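4.2 Collecting the demonstrations

We come now to the part of the work that took up most of our spring, and that we think deserves a longer telling than it usually gets in papers of this kind. Every skill in the Brastow set was learned from a person steering the simulated robot by remote control, and the quality of what the robot learned followed very closely from the comfort and patience of the person doing the steering. We did not fully appreciate this when we started in May, and our first batch of recordings shows it.

The operator sits in front of a screen with a controller in each hand. Each controller drives one arm, and a trigger under the index finger opens and closes the gripper on that side. We tried an earlier setup with a single controller that switched between arms, and while it was cheaper and easier to carry from desk to desk, people kept forgetting which arm they were holding, so to speak, and would send the wrong one sweeping across the counter. With two controllers the trouble mostly went away, and new operators were at ease within a short practice period.

All of the kitchen tasks are built in Fitorov, our in-house scene builder, which fills a room with furniture, appliances and small loose things and lets us shuffle them between recordings. The tasks come in 6 families, among them opening a door by its handle, picking up a utensil, and moving an item from one surface to another. We wrote the instructions for each task in the plainest words we could find ("open the fridge," "hand over the ladle") and left the operator free to choose how to go about it. Some people like to bring both arms up before they begin. Others park one arm well out of the way and work with the other. We kept both kinds, and we are glad we did, as the variety seems to help later on when the robot finds itself starting from an awkward pose.

In total we kept 1824 demonstrations. A recording was kept if the task was finished within the time limit and if nothing was knocked off the counter along the way, and a second person looked over each one before it went into the set. Another 47 were finished in time but set aside at this stage, most of them for long pauses in the middle where the operator was plainly thinking things over. We have a soft spot for those recordings and hope to find a use for them, but a robot that copies them learns to stand still, and it is very hard to teach it to stop standing still afterward.

Operators were shown more than one view as they worked. A view from the body gives a good sense of where the arms are in the room, and a view close to the gripper is much better for the last little stretch before the fingers close. People told us again and again that they would look from one to the other without noticing they were doing it. The learned policy is given the same choice of views, and Figure 3 gives a feel for how different they can be.
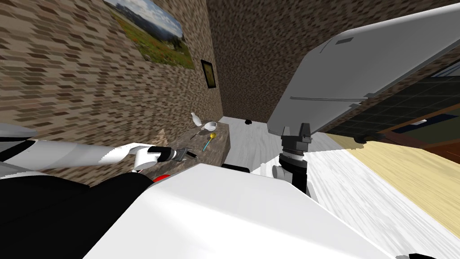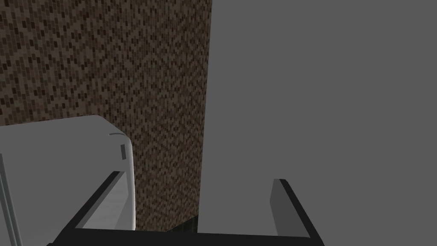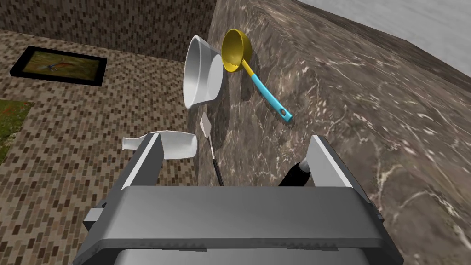
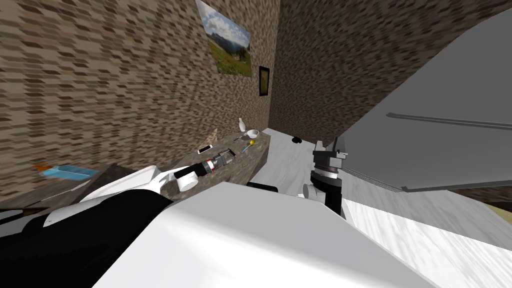

Figure 3. Views from the simulated kitchen.

The recordings were then thinned to 30 steps per second and passed to the two learning methods we compare in Section 5. The first, which we call Oven after the task it was first tried on, copies the operator directly, one short stretch of motion at a time. The second, Matić, looks first for the moments when a gripper opens or closes and treats everything in between as travel, so that it can take its own path from one such moment to the next. Both methods see exactly the same recordings, and neither is told which operator made them.

A word on tiredness, which we had not planned for at all. Steering two arms is pleasant for a while and then quite suddenly it isn't, and the recordings made late in a long sitting are slower and a little rougher around the grasps. After the first batch we asked people to stop for a rest whenever they liked and to mix the tasks instead of doing one family over and over. The mixed sittings were much more popular, and the grasps in them look cleaner to our eyes, though we have not measured this in any careful way and would be happy to see another group try it. We return to the slower recordings in Section 5.3, where they turn out to matter more for Oven than for Matić.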